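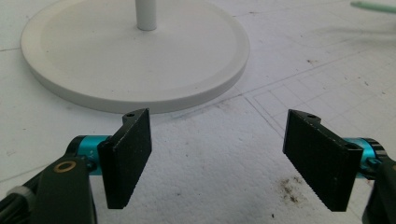

Ecaterina Lungu keeps her first paper lampshade on a high shelf in the back of her workshop, and she was happy to get it down for me. It leans badly to one side. The glue has gone yellow along the seam and there's a thumbprint near the top.

"I love it," she said, turning it around so I could see the worst part. "I made it on my kitchen floor with wallpaper paste. I thought it was the most beautiful thing anyone had ever done!"

That was 13 years ago. Lungu now makes shades under the name Skovine, in two rooms above a bicycle shop, and teaches a weekend class that fills up almost as soon as she posts the dates. I took the class in the spring, came home with a shade that leans nearly as badly as her first one, and have wanted to write about her ever since.

She grew up in a house where nothing was thrown out. Her grandmother sewed covers for old wire frames from worn tablecloths, and the light in each room had its own color depending on what had been stained that year. "The hall was pink," Lungu said. "Somebody had spilled beet soup on a good cloth, and there was no getting it out, so she dyed the whole thing. I thought everyone had a pink hall."

Most of our talk was about paper. She uses mulberry paper for nearly everything, and she can go on about it for a long time — I didn't want her to stop. She held sheet after sheet up to the window. One had long fibers running through it like hair in bathwater. Another looked plain until the sun hit it, and then it was full of little clouds.

"People pick paper when it's lying on a table," she said. "Then they put a bulb behind it and they're shocked. I tell them to hold it up first. Walk around with it. Take it in the bathroom and turn on that awful light over the mirror."

Her business partner, Sofia Kontogiannis, came in partway through with a box of wire rings and sat down with us. She used to run the office at a print shop called Jaiswal, and she handles the orders and the arguments with suppliers. She also makes the pleated shades, which Lungu says she has no patience for. The biggest one they've sold has 730 pleats, all folded by hand for a restaurant dining room.

"I listened to the same opera over and over," Kontogiannis said. "I still can't hear it without wanting to fold something."

The two of them disagree about bulbs. Kontogiannis likes a warm one, very dim. Lungu wants it brighter, so the fibers show. They've settled it by shipping shades with no bulb at all and a handwritten note that gives both opinions.

I asked what beginners get wrong, thinking of my own poor shade. "Too much glue," said Lungu. "And they rush the seam. Put it down, press it, leave it alone, go have lunch. You kept picking at yours, I remember."

I did keep picking at mine.

The fall classes go up on the Skovine page on 24/08/2026. There's a new session on repairing old shades, and you can bring whatever you've got, stains and all. Lungu is hoping for beet soup.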